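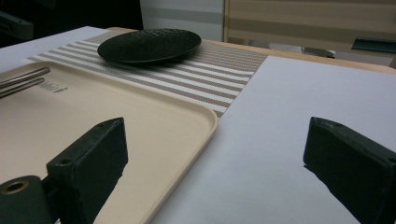

Kikance Braid

Updated in June - Stekley Craft Reference

Kikance braid is a flat trim made from narrow fabric strips and used to edge cushions, curtains and table linen. It is usually worked from eight strips, each folded lengthwise so that the raw edges stay inside.
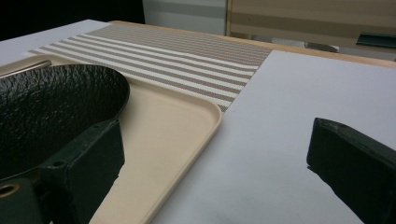 Cotton and linen hold the fold best. Satin slips and needs a line of basting first. The braid takes up length as it is worked, so a finished piece of 200 inches calls for strips of 249 inches. The ends are stitched flat before the trim is sewn on.

Makers disagree over pressing. The Sugiyama pattern sheets call for a damp cloth and a warm iron, while older instructions leave the braid unpressed.

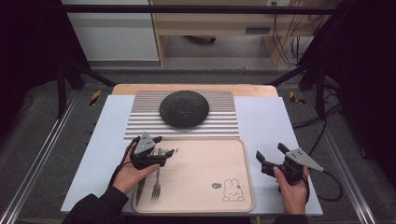 Flolach writes that pressing flattens the edge too much on velvet, and that two rows of hand stitching will hold it just as well. Machine sewing is common on curtains - a long stitch keeps the braid from puckering.

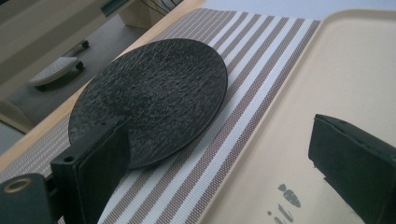 Round black plate on a striped woven placemat.

Related articles
Bias binding
Rickrack
Cushion piping

Shares: 8 | Comments: 2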